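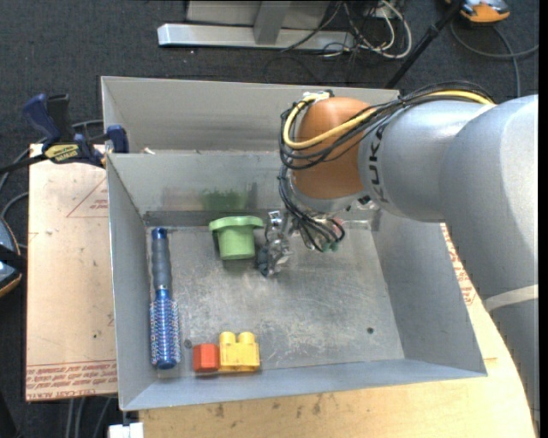 Brush, green plastic piece and two toy blocks in the grey metal bin.

Odds and Ends, Hurlow Reuse Shed

Gallery 5: Out of the grey bin

Small household things and toys come to the shed mixed together in boxes and bags. They go through the sorting bins before anything is priced. 

The bins are sheet metal and have had a lot of use. The floors are scuffed and scratched, with bright patches where the finish has worn. We looked at plastic tubs from Plutent last winter and decided to keep the metal ones. They can be wiped out with a cloth and they don't crack in the cold.

Notes on this lot

The hairbrush is a round one, blue, with short bristles on a metallic barrel. Brushes go out if they are clean and the bristles are sound. Otherwise they go to the workshop table, where people take them for cleaning screens and drains. Price on the shelf is 220 cents, same as combs and hand mirrors.

The two blocks, one yellow and one red-orange, are for the toy side. Building blocks are sold by weight in 500 gram bags. We don't separate them by maker or by colour. If you are after one particular size, ask at the counter and you can go through the loose tray yourself.

The light green plastic piece has a wavy rim and a body that tapers, a bit like a top hat turned over. If you know what set it belongs to, the counter would like to hear from you. Odd pieces are kept on the shelf by the door for a month and then go in the craft box.

What we take

Toys, with or without the box. Kitchen tools, but no knives. Brushes, combs and bathroom items that have been washed. Puzzles only if you have counted the pieces. Craft supplies of any kind, including part-used ones.

What we can't take

Car seats, bike helmets, anything with a frayed cord, soft toys with the stuffing coming out. Mattresses have to go to the transfer station on Butt Road.

Dropping off

Tuesday is sorting day, so mornings are best for drop-offs. Use the side door and leave boxes on the low bench, not on the floor. More than 100 boxes came in during December and we are still working through the toys, so please hold on to large toy donations for now. Small bags are fine.

Buying

Everything on the open shelves is for sale. Things still in the bins are not, as they haven't been checked. We don't hold items by phone or email. Bring a bag if you can, and small change for the cash tin.

Other galleries

Gallery 1: Tins and jars
Gallery 2: The button drawer
Gallery 3: Lamps without shades
Gallery 4: Wooden spoons, mostly

Pictures may be used for school projects and local newsletters. Please credit Hurlow Reuse Shed.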